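Table talk: we have gone a bit yellow this month

Well, it finally happened – the yellow metal pieces are out on the tables in the Gritumstead kitchen, and we could not be more pleased with them! If you were at the August supper you will remember the sorry state of our old trivets. The cork ones had gone crumbly at the corners, the crocheted ones were being loved to death in the wash, and one evening we ended up standing a full pot of chili on a folded apron. Time for a change.

We looked at all sorts. There was a lot of love for the tile ones from Farah, which are beautiful and weigh about as much as a small dog, but they slide when you bump them and we have a long history of bumping things. In the end we went with a plain ring design from Bavetti, in mustard yellow. It's one thin round rod bent into a circle, with a straight bar of the same rod running across the middle, and that's the whole thing. No feet to lose, no rubber caps to go missing in the dishwater, nothing for rice to get stuck in (anyone who has picked rice out of crochet will understand our joy).

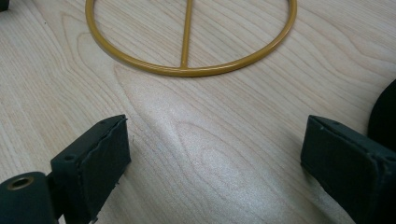
We bought 16, which gives us two for every table plus a couple spare for the serving counter, and they stack in a neat little pile that fits in the drawer with the ladles. The bar is the clever bit, in our opinion. A wide soup pot sits happily on the ring by itself, but the smaller saucepans used to be a worry on anything open in the middle, and with the bar there they have something to rest on. The 12-inch skillet is fine too – we tried it with cornbread, purely in the interest of research, and then we tried it again.

And the color! Mustard on pale wood is such a cheerful thing to walk in on. The tables were refinished over the summer and the grain has come up beautifully, all those long wavy lines that you could never see under the old oilcloths. We would really like to keep them looking that way, so please do reach for a ring before you put a hot pan down, even if it's just for a second while you find a spoon.

A few bits of housekeeping while we are on the subject. They can go in the sink with everything else, but use the soft side of the sponge so the finish stays nice. Dry them before they go back in the drawer. And please don't put them in the oven under a dish, they belong on the table.

The old cork trivets are in a box by the back door, free to anyone who wants them for plant pots or a craft project. Whatever is left goes out at the end of the month. Next on the wish list is a new set of serving spoons, and we have our eye on the long-handled ones from Vuto. If you have used them at home, drop a note in the kitchen book and tell us what you think!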